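## 4. Collecting two-arm box episodes

You've homed the arms and loaded the Gikolik recorder, so now comes the part we've been looking forward to writing! This section takes you from a bare work surface to a first batch of demonstrations that the Poltonon policy can learn from. Our own training set has 226 episodes of the box task, and the steps below are the ones we settled on while recording them.

### 4.1 Before you record

1. Start the recorder and wait until both arms report ready. Open it in **Two-arm** mode, or the left and right streams will be saved as separate episodes.
2. Put out the distractor objects. We like thin, shiny, awkward things such as a glass rack with stemware on it, plus a cup or two. Keep them toward the back, and move them a little between episodes.
3. Lay the cardboard box on the table, opened out, where at least one gripper can reach an end without stretching.

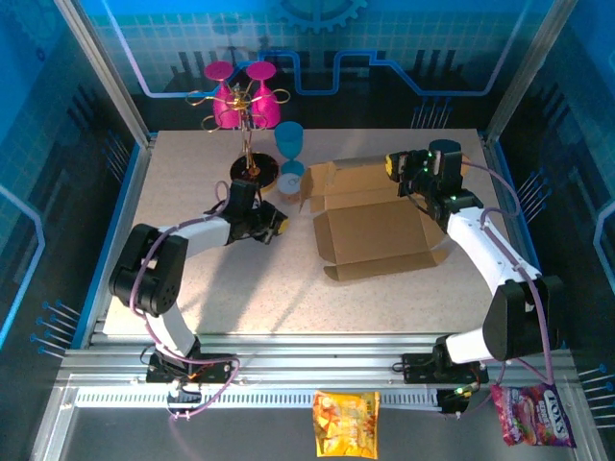 4. Check the cable loops on both arms. Each loop needs enough slack for a full wrist turn – try one in each direction at low speed.
5. Type a task name. Use the same one for the whole batch, down to the capital letters.

> **Caution:** Keep your hands outside the enclosure whenever the arms are enabled. Pausing the recorder does not stop the motors.

### 4.2 Checking the wrist view

The wrist cameras do a surprising amount of the work in this method. When Dorottya Kocsis trained a policy on the fixed view alone, it got to the box just fine and then closed too early, over and over. Adding the wrist stream was the biggest single gain we saw, and it's a joy to watch the difference.

1. Open the **Wrist** tab and jog the gripper until a finger comes close to the cardboard.
2. Look for the edge of the box. You want to see the finger, the edge, and some tabletop between or behind them.
3. If cardboard fills the whole view, back off and come in again at a shallower angle.
4. Save a still with the batch notes.

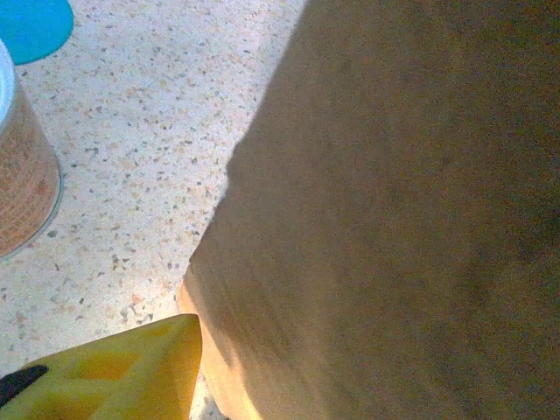

*Figure 4-2. Wrist view near the box edge, with the speckled tabletop still visible on the left.*

> **Note:** Leave exposure locked for the whole batch. Auto exposure makes the cardboard change shade as the gripper moves in, and the policy will happily learn that instead of the shape.

### 4.3 Recording the joint hold

1. Bring one gripper to its end of the box and close it.
2. Bring the other gripper in and close it. Wait for both grip signals to settle.
3. Raise both arms together. Slow is good, but keep moving – long pauses teach the policy to pause.
4. Hold the box level between the grippers, then press **Mark**. The recorder keeps 700 samples before the mark and drops anything older.
5. Lower, release, and press **Save** or **Discard**.

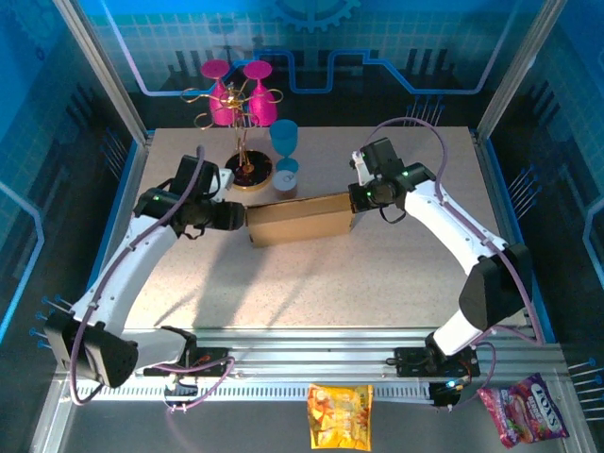

Natália Matos wrote back after trying the draft of this section that she would keep the discarded episodes too, in a folder of their own, because her policy got better at regrasping once a few dropped boxes were mixed in. We've since added a **Keep as failed** button for exactly that. Give it a try!

### 4.4 If an episode won't save

- **"Stream mismatch":** one arm's clock has drifted. Restart the recorder and repeat step 1 of 4.1.
- **Error 2918:** the disk is full. Move finished batches off before you go on.
- **No grip signal on one side:** open and close that gripper once with nothing in it, then start a new episode.

Training on the saved batch is covered in section 5.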